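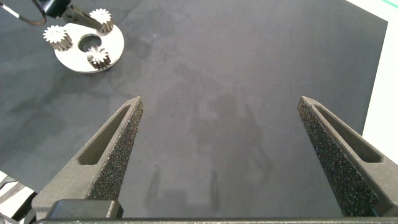
Photo: Ladan Abbasi

Three Weeks at the Night Shelter in Holtar

17 March 2021

I have put off writing about Holtar because my notes from there are a mess. Half of them are in a notebook that got rained on and the other half are in emails to my sister. I went in September, before I started this blog, and stayed three weeks. I had meant to stay one.

Holtar is at the end of the bus line from Guton. The ride costs 167 in the local money, paid in coins to the driver, who does not give change. The road climbs the whole way. There is one stop, at a place that sells boiled corn and tea, and if you are slow coming back to the bus it leaves. A man in the seat behind me had been left there twice.

The night shelter is in a long stone building that used to be a wool store. I had pictured something like the shelters back home, with people who had lost their apartments. The people who sleep there are mostly women from the upper villages who come down to sell at the market. The last bus up leaves before the market closes, so they need a bed for a night, sometimes two. They pay a little if it was a good day. They bring their own blankets and they go to sleep early.

My job was supper and breakfast. Supper was lentils and flatbread every night, with greens when somebody brought greens. I am an average cook and was quickly moved to washing up. In the mornings I folded the sleeping mats, swept, and filled the water jars from the pump across the lane. The jars are heavier than they look and the lane is on a slope. By the second week I had figured out that you fill them two thirds and make an extra trip.

The building sits at 2228 meters and I felt it. I had a headache for four days and slept badly. If you are going, do not plan anything for the first two days. 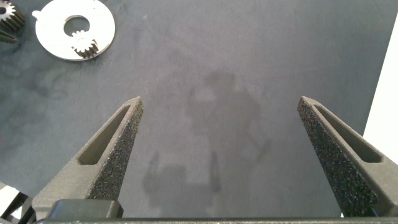 Two gripper fingers over a gray work surface

Most of the talking happened while the bread was being made. I had perhaps forty words of the language by the end, nearly all of them food or numbers. One of the older women decided I should learn to count properly and made me repeat 333 until I could say it without stopping. It has the same sound in it three times and I could not make that sound at all. She told the others about it, and after that I was asked to say it most evenings.

I have been asked what the shelter needs. When I left, they needed a new pump handle, lamp oil, and someone to look at the roof over the back room. They did not need clothes. There was a cupboard full of donated winter coats, very good ones, and the women did not want them because you cannot carry a load on your back in a coat like that. The coats were being used as extra padding under the mats.

They also did not especially need me. I washed a lot of pots, and I think that was some use, but they managed before I came and I assume they are managing now. I would still go back.

A few practical things. Bring a flashlight and a padlock. The Cidon guesthouse, near the bus stand, will hold a large bag for you if you eat a meal there. The bakery next door to it is called Urbańczyk, and I never found out how it got that name. It opens before dawn and the plain rolls are better than the sweet ones. The bus back to Guton fills up early, so be at the stand when the bakery opens and buy your rolls while you wait.

Next post will be the Guton side of the trip, once I have dried out the rest of the notebook.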